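## 4. Collecting the demonstrations

### 4.1 Two ways of showing, and why I kept both

I should say at the start that I didn't set out to compare teaching methods. I wanted a pile of kitchen demonstrations for the Tomov policy and I wanted them quickly, so I began with hand guiding: take hold of the arm, walk it through the job, let the joints record themselves. It's a lovely way to work for the first hour. You can feel when the wrist is about to run out of travel, and you learn very fast which grasps the arm hates.

Then your shoulders start to go (mine did, anyway), and you notice that your own forearm keeps wandering into the wrist camera. Märta Lie went through the January recordings and threw out every one where a sleeve or a thumb could be seen near the object, as we didn't want the policy learning to wait for a sleeve. So from then on we did most of the teaching by remote control, using the Datow handset, with the operator sitting where she could see the wrist view and nothing else.

That last bit matters more than the handset does. If I can look over at the worktop, I'll quietly use things the robot has no way of knowing, and the demonstration stops making sense from its side. Birgit Kettler calls this cheating and she's right! Sitting with my back to the arm made me slower and a good deal more careful, and my approaches came out looking quite different: more pauses, more sideways shuffling to get a better look before committing.

The full set holds 3227 demonstrations by remote control. Hand-guided ones were kept in a separate pool of 400 and only used for the comparison in Section 6.

### 4.2 The fruit task

The fruit task is the one I'd give to a new operator, because it goes wrong in interesting ways. The fruit sits on a tray, the operator is told which piece to go for, and she has to bring the fingers over, open them, close them on the right one and lift. Lemons are forgiving if you take them across the short side. Limes are rounder and tend to roll off if you come in at a slant, so I ask for a near-vertical approach whenever there's room for one.

Quite often there isn't. In Figure 1 the lime sits in front of two lemons, overlapping both of them in the wrist view, and the lemons are right back against the curtain. Go for either lemon from the front and you've got the lime to deal with first. The fingers are only slightly open and they're pointing at bare counter to the left of the tray, so an operator working from this view has to shift right and open up as well. Some people do the two together, in one sweep. I do them one after the other, and I'm told you can spot my recordings by it.

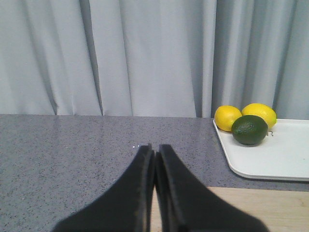
*Corina Brunner, with Maricruz Cárdenas and Hélène Morin*
*Vover Manipulation Group · draft of Mon 2 June*

**Figure 1.** Wrist view in the fruit task: two lemons and a lime on the white tray, gripper at bottom centre.

We argued a fair bit about whether that sort of disagreement between operators is a problem. Maricruz wanted one house style, written down and stuck to. Hélène wanted everyone left alone. What we settled on was somewhere in the middle: the order of moves is free, but the fingers must be fully open before they come down over the fruit, and nobody may nudge a piece out of the way unless the instruction says so. Nudging looks clever when a person does it, and the policy copied it with great enthusiasm and very little judgement.

### 4.3 What we threw away

An operator could scrap her own attempt straight away with the handset's back button, and I encouraged people to be ruthless. Each attempt that survived was then watched by someone else, who looked for up to 2 corrections after the fingers had come down. More than that and it went in the bin. We recorded 3324 attempts by remote control that got as far as this second check, and the difference between that and the final set is what the checkers removed.

I did wonder if we were being too tidy. A recovery from a bad grasp is useful to learn from, and the Fraser baseline was taught with all its fumbles left in. We come back to this in Section 6, where I put a small batch of the rejected attempts back and retrain with everything else left as it was.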